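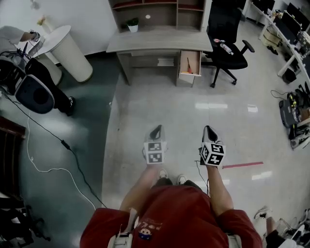

Moved onto the hand gripper recording at work, what should I ask for before saying yes to full time?

Posted by Fionnuala Mac Mathúna

Bit long sorry, typing on my break.

I've been at a small contract assembly and fit-out place (Trurnmont) for 7 years. Mostly benches, desks, testing gear before it ships, whatever needs doing. In November they signed on with an outfit called Brusura to do task recording for robots. So now part of my shift is doing ordinary jobs with a gripper in each hand instead of my own fingers. Open drawer, take thing out, put thing back, close drawer. Over and over, then somebody moves the stuff and you go again.

It was pitched as 2 hours a day, a change from the bench. It's now closer to the whole shift some days and the boss wants to make it my actual job. Same classification, same pay. New title, which I don't care about.

What's bugging me:

- we have targets now. Never had targets on the bench, the job was done when it was done. Now it's a number of good takes per shift and if a take gets rejected it doesn't count, even if it was the tracking that dropped out and nothing to do with me
- my forearms. You're squeezing all day and you can't shift your grip the way you would with a screwdriver
- I don't really chat with anyone anymore. You can't talk while a take is running, everybody's in their own little bubble
- and the obvious one. Am I teaching the thing that does me out of a job. Boss says no, it's for homes and offices, not for us. Maybe so. He also said 2 hours.

I don't hate it. Some of it's kind of satisfying, you get weirdly good at picking up small things. I just don't want to sign something and find out in a year there's no bench to go back to. No union here. Has anyone done this work for a while and what did you get in writing??

3 replies

Po-yen Sin

Did this for 14 months at a different place, then moved over to reviewing takes, so I've seen both ends. Quick version as I'm on in ten minutes.

Get the return to bench clause. Most important thing. Ours said if the recording contract ended or if either side wanted out, we went back to our old role at the old rate, with two weeks notice. When our client (Tano) cut the hours right back, the ones who had it in writing went back. Two who'd only been told it verbally got offered casual. Same boss, same promise, only difference was a bit of paper.

Rejected takes. Ask them to split the rejects by cause. They already have this, I promise you, the reviewer ticks a reason on every one. Tracking loss, wrong object, operator error, bad lighting, somebody walked through. Only operator error should count against you. When we finally got ours split it was nearly all tracking and setup, and the target was dropped the next month without much of a fight. Before that people were staying back to make up numbers that weren't their fault. Supervisor wasn't being nasty, he just had one column in his spreadsheet.

Also if you lose a lot of takes to tracking, check how you're holding your wrists. The marker cubes have to stay in view, so if you roll your hand over and cover them you'll lose it. Not your fault if no one told you that, but it's a quick fix and it helps the arms too.

Arms: rotate. Don't do drawers all morning then more drawers. Alternate a squeezy task with a pushing or wiping one. We did 40 on 20 off and the 20 off was proper other work, resetting, labelling, sweeping up, not standing there holding the grippers. Report it now while it's only sore. Put it in the incident book even if it feels silly, because if it turns into something in six months you'll want the date.

Job title, don't brush that off. "Operator" and "technician" were on different pay scales at ours. If you're setting up scenes, doing calibration, dealing with cables, showing new people how it works, that's technician work. Write down everything you do for a fortnight and take the list in with you.

On whether you're training your replacement, I don't know. Nobody on the floor will know either so don't waste the meeting on it. Ask what happens to the bench roles while you're on recording. Are they being backfilled, or just left empty? That'll tell you plenty.

gripandgrumble

just say no. if they wanted you on robots they should of hired robot people. my brother in law works at a warehouse and they brought in machines and 11 people were gone by xmas

Farooqui

Running a shift on similar work so bit of the other side here. Agree with Po-yen on almost all of it.

A few to add:

Ask who sees the recordings. Your hands and voice can be in there, plus whoever is working nearby. We got everyone to sign off seperately, including people who only pass through, and we turned audio off. Turning audio off fixed the no talking thing as well. Nobody had asked why it was on, it was just the default. Worth raising because the quiet was the biggest complaint I had, way above pay.

Cables. Make tidying the floor part of reset and make it paid time. When there's a target people stop bending down to move leads.

Ask for a trial, three months, with a review date, rather than straight to permanent. Any reasonable boss will go for that, he probably isn't sure the contract will last either. If he won't put an end date on it I'd want to know why.

And keep a hand in on the bench. Even one shift a week. I had a good assembler go across completely and when she came back the jigs had all changed, she'd lost a lot of confidence. Entirely fixable but it was a rough month for her, and I should have seen it coming.

Don't agree with just say no. It's skilled work, some people really can't do it. Price it that way.

Fionnuala Mac Mathúna

Thanks, this is really useful. Asked about the reject reasons this arvo and yep, they have them. He's printing it out for me. Audio is on, no idea why. Bench roles not being backfilled "at this stage".

Going to ask for the three month trial and the going back clause, and started my list of what I do. Already a page and I'm only up to morning tea. Wrote the arms up in the book too.

Po-yen what did you do about the title in the end, did they give you technician or did you have to push for it?

Po-yen Sin

Had to push. Took two meetings. Bring the list both times, he'll have lost the first one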